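Furnham Shared Workspace Fit-Out
Progress report to the Burnness Fund

Print this page | E-mail this page

July 6, 2018
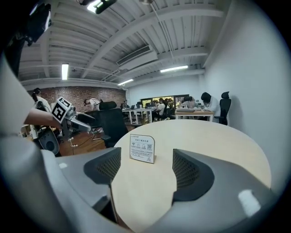
Usa Sangkhawat asked at the last review whether the round table should stay in the open office or move to the meeting area once the furniture plan is signed off. Her view was that people will put laptops on it if it stays, and that it should be listed as a shared surface and charged to the common budget line. We have listed it that way in the revised plan.

1. Work completed

The brick wall has been left exposed as specified. The opposite wall is smooth and painted white. Wood-look flooring is down in the main room. Window frames are dark, as in the approved drawings, and were not part of this grant.

White desks are in place and in daily use. Chairs are the black high-back type with mesh backs. The first delivery from Baptista was 109 chairs for both floors; 3 were returned with faulty height levers and replacements are on order.

2. Table signs

Small upright acrylic signs are being placed on shared tables. The sign on the round table has a printed notice with a Chinese heading, a row of icons and a QR code. An English version is in preparation. Zimton has quoted for 200 signs, delivery included. The fine print will be set one size larger in the next run.

3. Open items

Cable routing to the round tables is unresolved. Floor boxes were priced and rejected on cost. Zimton will price a surface channel instead.

Noise at the window end has been raised twice by users. No measurement has been made. A screen between the desk groups is under discussion but is not in the current budget.

4. Spending

Furniture is within its line. Signs are over by $339, to be met from contingency. We request no change to the total.

5. Next period

Replacement chairs, English signs, cable channel. Final inventory to be submitted in December.

Print this page | E-mail this page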